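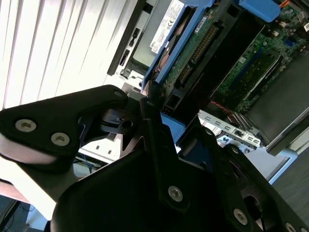

A reader of the previous edition wrote to us that payload figures had never once told her whether a gripper would fit between a drive cage and a cable bundle, and asked why the book began with them.

CHAPTER 9
Comparing Grippers in Confined Workspaces

9.1 Scope of the chapter
9.2 What to hold constant
9.3 Finger geometry and access
9.4 Wrist cameras and occlusion
9.5 Controllers and contact
9.6 Reporting results
Problems

9.1 Scope of the chapter

Chapter 8 treated grasping on an open surface, where the fingers can approach a part from nearly any direction. This chapter deals with the opposite case. The part sits inside a housing, other parts stand close to it, and the approach is limited to a narrow range of angles. Computer service work is used as the running case, as it combines rigid parts (drives, carriers, brackets) with flexible ones (wires, flat cables, straps) in a small volume.

Two grippers are compared throughout. The Citier is a linkage gripper with flat plate fingers. The Plita is a parallel gripper with shorter, thicker fingers and a stiffer body. Both were mounted on the same arm and driven by the same Utix controller. The trials were run on the Panagiotou bench, and the data set contains 979 grasp attempts, of which 435 were made with the Plita.

The unequal split is deliberate. The Citier was tested with an additional finger set, and those attempts are kept in the tables under a separate heading. They should not be pooled with the rest.

9.2 What to hold constant

A comparison of grippers is easily turned into a comparison of something else. If the camera is moved when the gripper is changed, the operator sees a different view and chooses different approaches. If the force limit is left at the default for each gripper, the result says as much about the defaults as about the fingers.

The following were held constant in all attempts used in this chapter:

Arm, mounting flange, and tool center point convention
Camera model and lens
Camera height above the fingertip plane
Closing speed
Lighting on the bench
Starting pose of the arm

Force limits were matched by measurement at the fingertips. Matching the numbers entered in the controller is not sufficient – the two grippers convert motor current to force through different mechanisms, and the same setting gives different results.
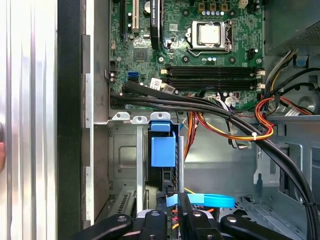
Figure 9.2 Open desktop case seen from the wrist camera, gripper fingers near the drive cage.

9.3 Finger geometry and access

Define the access envelope of a gripper as the volume swept by its fingers and body between the starting pose and the closed grasp. For work on an open table the envelope rarely matters. Inside a chassis it decides which parts can be reached at all.

Three dimensions dominate: finger thickness at the tip, overall width when open, and the distance from the fingertips back to the widest point of the linkage. The last is often missing from data sheets. On a linkage gripper the joints move outward as the fingers open, so the width must be measured at several openings and plotted.

Flexible parts add a second condition. A cable lying across the approach path may be pushed aside without harm, or it may catch on a screw head or in the gap between two plates. Exposed fasteners on the finger surface should be recorded when the gripper is first inspected, together with any cutout large enough to admit a wire.

Before reading further, measure the envelope of a gripper available to you at three openings, using the procedure in Appendix B. Keep the measurements. They are needed for Problems 2 and 9.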